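**Ticket 785: drawer task counted as success when the gripper does not hold the knob**

Project: Plondero (simulated cabinet cell)
Status: open, rule text under review
Component: success check, approach rules

Our written rule for the drawer task says: "The episode is a success when the drawer is open." I think this sentence is too short. It says nothing about the position of the gripper at the end, and so two different end states receive the same mark. I ask to change the rule before the next batch of 2,000 episodes is started.
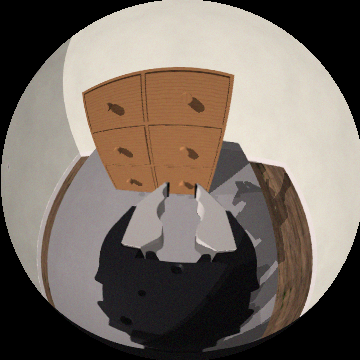
*Reported by the Skulside simulation desk, September 17, 2022*

The wrist view is what the policy receives, so I began the check there. The cabinet has six drawers with one knob each, and the knobs have almost the same color as the fronts. In this view a bottom knob can come between the fingertips only by perspective. For this reason I do not accept "knob between the fingers in the wrist view" as a proof of contact. The rule must use the contact state from the simulator.

**Steps done so far**

1. Replayed 300 episodes with the old rule and with the draft rule.
2. Found 11 episodes where the two rules do not agree. In all of them the drawer was open and the contact flag was false at the last step.
3. Repeated the replay with another random seed. Same result.
4. Looked at the scenes from the outside views, to be sure that the arm keeps the free distance we wrote in section "Approach" of our rules.

For step 4 I used also the side view, where the gripper is open in the air above the table, left of the cardboard box. The Approach section asks that the fingers are open before the arm moves toward any object, and this pose agrees with it.

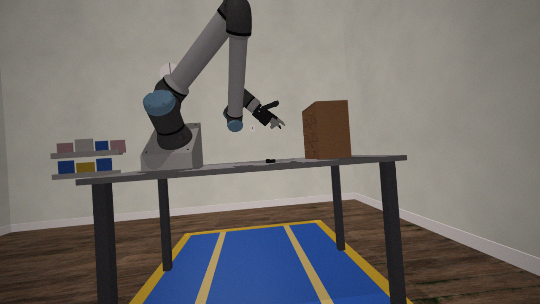

Lukáč: I agree with the change, but please do not put the free distance and the success check in the same rule. When one number is changed, people will think that both are changed. We had this confusion in April with the speed limits, and it took a long time to clean the old results.

I accept this. The draft is now divided in two:

- **Rule A (approach).** Fingers open, free distance kept until the target is selected.
- **Rule B (success).** Drawer open past the limit, and the end state written in the log as `holding` or `released`.

Both end states are allowed under Rule B, but they must be reported separately. An open drawer with the fingertips well short of it is `released`:

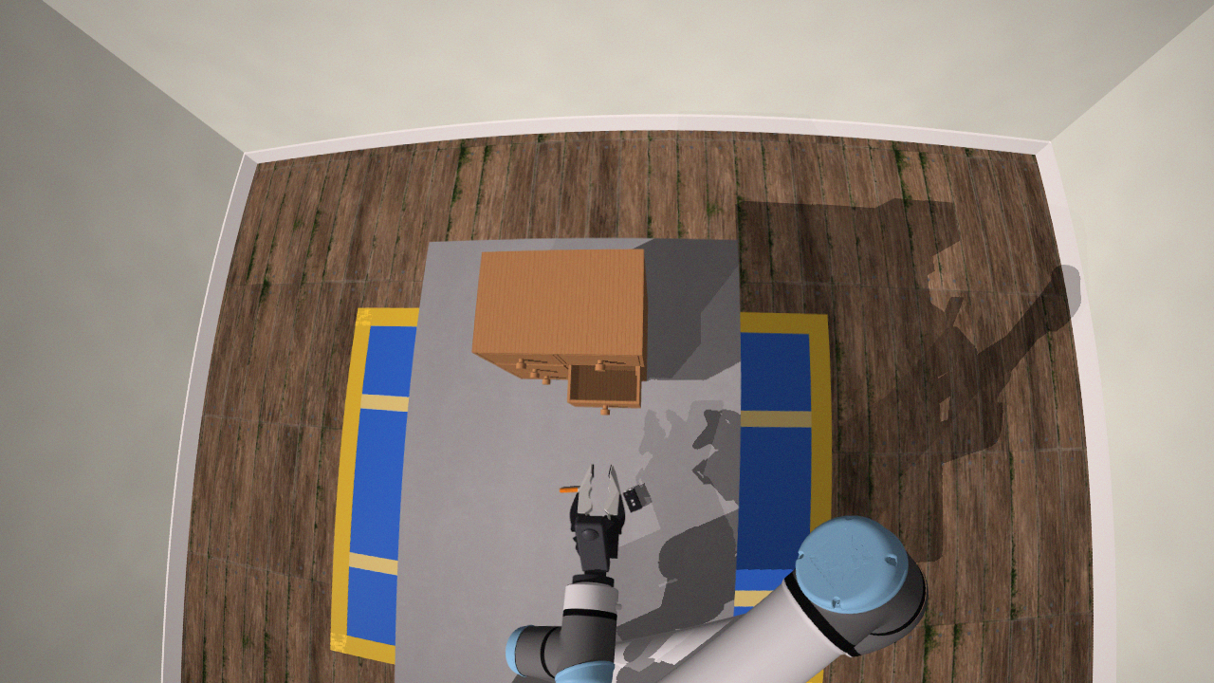 Should a `released` episode be counted in the main success number?
Only if the log shows contact with the knob at some earlier step. Without this contact the episode goes to manual review.

I tested the earlier-contact condition on the same 11 episodes. Nine passed. Two had no contact with the knob at any step, and the drawer moved when the gripper body pushed the cabinet. These two should never have been marked as success.

For `holding`, the fingers must be closed around the knob of the open drawer. The overhead view is useful for the reviewer here, but the flag from the simulator decides.

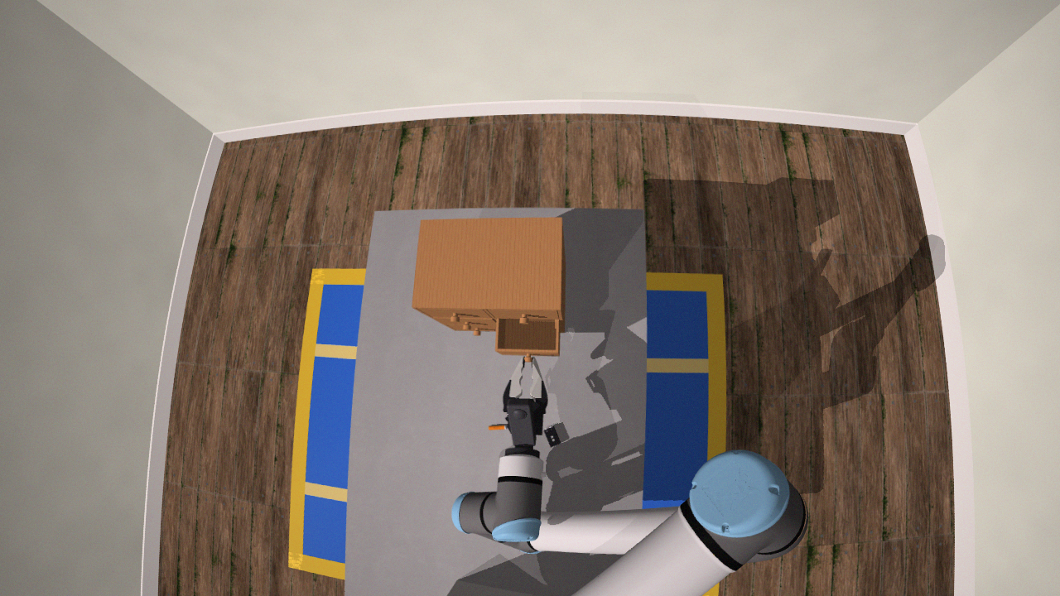
Do we need to run the old batches again?
It is enough to run the new check on the saved logs. The contact flag was already recorded in them, only the success script did not read it.

**Open points**

- The Skura branch still uses the old script. Please do not merge results from it until the script is replaced.
- The opening limit is written in centimeters in the rules and in meters in the config. I propose meters in both.
- Reviewer has to write one line of explanation for each episode sent to manual review.

Draft text of Rules A and B is attached to this ticket. I will change the status when Lukáč has confirmed the wording.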